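# Gripper bench tips - shared shop, back corner

Notes for whoever picks up the gripper next. Add yours at the bottom.
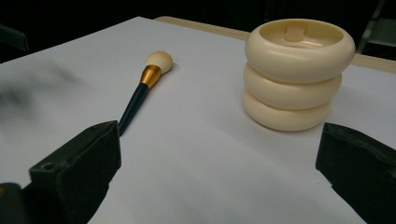
*Makeup brush and the three-tier pot on white paper, fingers wide open.*

**Paper first.** Big sheet, flat on the table. Tape goes underneath, not on top. Shiny tape edges drove the camera nuts in June.

**Brush.** Close on the dark handle, a bit below the gold collar. Not the bristles - they squash and you get a bad width reading. Lay it on a diagonal and turn the wrist to match.

**Pot.** Rounded tiers, widest at the top. Come in level and slow. Little tab in the top is worth a try too but go gently, Gunnel wants it back.

**Pads.** Check the edges before you start. If one's peeling, scrape it all off and reglue. Clamp over night. Dont stretch the foam round the corners.

**Finger screws.** Snug, then a quarter turn. Corentin stripped one, spare is in the Tritetti tin.

**Speed.** Start at 50. 800 is for empty moves only!! Log says somebody ran it at 800 with a brush in.

**Light.** Lamp high and off to one side. Soft shadows are fine, hard ones get picked up as a second object.

**Saving.** Run number goes in the file name - last good one is 3379. Back up before you unplug, teh card is flaky.

Still need: foam sheet, zip ties, longer USB cable. Ask Ludger re cable.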